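The long dry walk

Covered walkways are the least glamorous thing a site can build. We went looking for a good one

July 2019

Rain at ten past eight. Bags on heads, one umbrella between three, the usual dash from the gate to the main door. Anyone who went to a school or worked on a big site built before people thought hard about weather will know it. You arrive wet and you stay wet til lunch.

A covered walkway fixes that. Flat roof, two rows of posts, a strip of concrete. It wins no prizes and gets no plaque. Ask people at Prisbridge what they would save if the whole site were knocked down and you'd expect the hall, or the old library. A fair few said the walkway.

Prisbridge is a training college on the edge of town, low buildings, big gaps between them. For years the gaps were just gaps. Grass in the good months, mud in the rest. Then the Judico block went up at the far end and there was suddenly a reason to cross the whole site several times a day, carrying things. Folders. Trays of lunch. A cello, once, in a bin bag.

So they built a roof over the path. Plirex drew it up, a small practice that mostly does bus shelters and bike stores, and Dizon put it in over one summer. It opened in September with no ribbon.

What makes a good one

Width first. Two people side by side, and a third coming the other way without anybody stepping off into the wet. Most are too mean. Someone saves a bit of money on the concrete and for the next thirty years everyone walks in single file like ducks.

Then height. Too low and it feels like a tunnel. Too high and the rain blows straight in under it and you might as well have not bothered. Plirex tried 2 heights in timber and string before settling, and had staff walk up and down under both with a hosepipe going.

Posts. Thin as you can get away with, and set at the edges. A post in the wrong place gets hit by every trolley that goes past. You can read the history of a site in the dents.

The floor. Plain, flat, a bit rough underfoot. Fancy paving looks lovely in the brochure and rocks after two winters. Joints across the path, so that when it cracks it cracks where you told it to.

And the underside of the roof, which gets forgotten, though it's the part you see most of when you're walking. Pale is best. A dark ceiling makes a grey day greyer. Ribs or slats running across give the eye something to do, they pull the far end towards you and the walk feels shorter than it is. Or longer, depending on what's waiting.

Light at the sides matters as much. Leave them open. On a bright morning the wall of the building alongside goes nearly white and you walk in shade with all that glare beside you, like being on the quiet side of a street in a hot country.
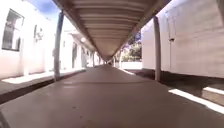
What it gets used for

Not just walking. People eat under it. People take phone calls under it, pacing, the same stretch over and over. There is a spot by one of the posts where the signal is good and it is never free.

The library put out a table of old books there one wet afternoon and sold 1,699 pence worth, which somebody wrote on a card and pinned up in the staff room. The card is still there. Exams get talked over. Break-ups happen, apparently, 9 in one term by the porters' tally, though the porters may not be the best judges.

Upkeep is dull. Sweep it. Clear the gutters before the leaves pile up, then again after. Wash the green off the posts in spring. Dizon come back for the roof joints when asked and otherwise leave it alone.

Would they do anything differntly? A bench or two, most people said. And carry the roof the last few steps to the car park, where it stops short and everyone still has to run.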